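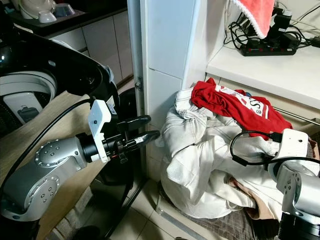

The two arms either side of the pile, with the washing machine behind. Power for the bench comes from the strip on the worktop.

Benedek Pálfi and Lilla Antal began their laundry rig in the shared workshop at Liltow and moved it to a house in Nallham in December. The move cost them most of a month. A workshop floor is flat, the bench is bolted down and the light stays put. A room with a washing machine in it has none of those comforts.

The rig, which they call Zusteck, is a pair of silver arms with black two-finger grippers. Each arm is driven from its own supply, and the control code runs on a second-hand desktop. Total spend so far is 1,665 pounds, excluding the arms, which Pálfi bought broken and rebuilt over two winters. New bearings went into three of the joints.

Cable routing took longer than the rebuild. The first looms were tied tightly along the forearm and failed at the wrist, where the bend is sharpest. Antal recut them with slack and left a free loop at each wrist. The loops do catch on sleeves and collars - a shorter one is being tried on the right arm.

Software is plain. A planner picks a grasp point on the cloth, the arm closes on it, and motor current is used to judge whether anything has been gripped. Thin cotton gives a weak signal. Mesh is worse, and the threshold for it was set by hand after 119 trial grasps. Heavy prints on shirts are stiffer than the cloth around them and shift the reading again.

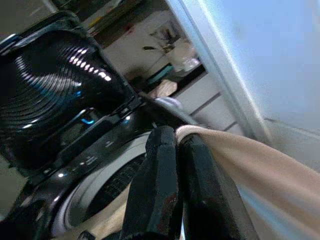
Working at the drum

The door opening is the tightest part of the job. The fingers have to pass the gasket without pressing on it, and the wrist camera loses sight of the drum once cloth is between them. Pálfi limits speed near the machine to a quarter of the normal value and stops the arm if the current rises for more than 400 milliseconds.

Finger pads are moulded from a rubber compound supplied by Csizmadia. A harder grade lasted longer but let damp towels slip, so the softer one went back on. Antal expects to replace the pads every few weeks.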